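FOR RELEASE Jul 24, 2024

# Kushnir Opens Its Chore Trials to the Public, Starting With the Humble Door

**UKDALE** - Can a machine do the housework yet? It is the question we hear most often at Kushnir, from neighbors, from shop owners, and from just about every relative at every family dinner, and we have decided it deserves a fuller answer than the one we usually manage between bites. Starting this month, we are publishing the results of our household and shop-floor chore trials, good runs and bad runs together, for anyone who would like to read them.

The program is called Zoven. It is a list of 100 everyday chores, each one written out in plain words, the way you might leave a note for a house sitter. Wipe the counter. Bring in the parcel. Put the cans on the shelf with the labels facing out. Close the closet. Every chore is tried first in simulation, where a dropped plate costs us nothing, and the ones that go well there are then tried in a real building with real furniture and, very often, real crumbs.

As of this release, our robot can finish 74 of the 100 chores in simulation. We are proud of that number, and we would also ask you to read it with some care. Finishing a chore means finishing it at least once within the time allowed. It doesn't mean doing it every time, or doing it as fast as a person with one eye on the stove. Many of those chores still take far longer than they would take you or me, and the robot still gets muddled by things a six-year-old would sort out without a second thought.

## Why we began with doors

When we first drew up the list, doors were hardly on it. We had pages on laundry, dishes, dusting and stocking shelves, and we treated getting from one room to the next as something that would more or less take care of itself. It did not take care of itself! Our early runs were full of robots that knew perfectly well how to pick up a towel and could not reach the room where the towel was kept.

So we went back and gave doors a section of their own. There are now 148 door layouts in the Zoven simulator, with different colors, knobs, swings and floors, and with all the awkward corners that people live with for years and stop noticing. Some of the layouts are roomy. Others put two doors so close together that the robot has to think about both of them before it moves either arm, and those are the ones our team talks about over lunch.

A knob is a harder thing than it looks. A person's hand closes around it, feels how stiff it is, and turns and pulls in one easy motion, all while the other hand is holding a laundry basket. For a gripper, each of those is its own small job. It has to come in at a good angle, close on something round and smooth, turn without slipping, and then move the whole body out of the way of the door it has just opened. In the closer layouts, even getting both grippers into place beside the knobs, one small and brown on a navy door and the other brass on a yellow one, takes a fair amount of planning.

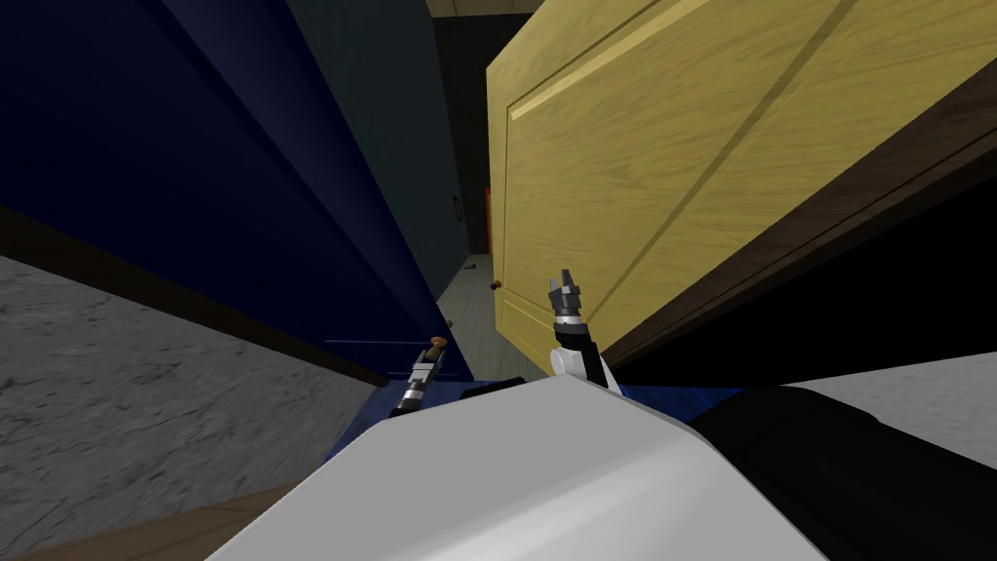 ## What the machines can and can't do yet

We would love to tell you that help is coming next week, but we would rather be straight with you. Here is where the chores stand, in everyday terms:

- **Going well in simulation:** carrying a single light item, wiping a flat surface, pushing a drawer closed, setting boxes on an open shelf.
- **Getting there:** round doorknobs, two-handed lifting, sorting stock by size.
- **Still a struggle:** folding anything soft, washing glassware, and tidying a room where somebody has left things every which way.

Real rooms are harder again. Floors are uneven, light changes through the afternoon, and a door that swings freely in July may stick when the weather turns. We expect the simulated score to run ahead of the real one for a good while, and we will print the two side by side so that readers can judge the gap for themselves.

## Next steps in Ukdale and Kekgate

Real-world trials will be held at 2 sites. The first is a furnished apartment at our Ukdale workshop, set up for the household chores. The second is a small hardware store in Kekgate, where the robot will work after closing on restocking, sweeping and - yes - the stockroom door. A person will be on hand for every run at both places.

We also want to hear which chores we have missed. If there is a job at home or at work that you would gladly hand over, please write and tell us about it, the more particular the better. Suggestions may be left at the front desk in Ukdale or at the counter of the Kekgate store.

## About Kushnir

Kushnir builds and tests software for robots that work in homes and small shops. The company is based in Ukdale. Zoven is its public chore-testing program, and its results are free to read and share.

**Press contact:** Kushnir Press Desk, Ukdale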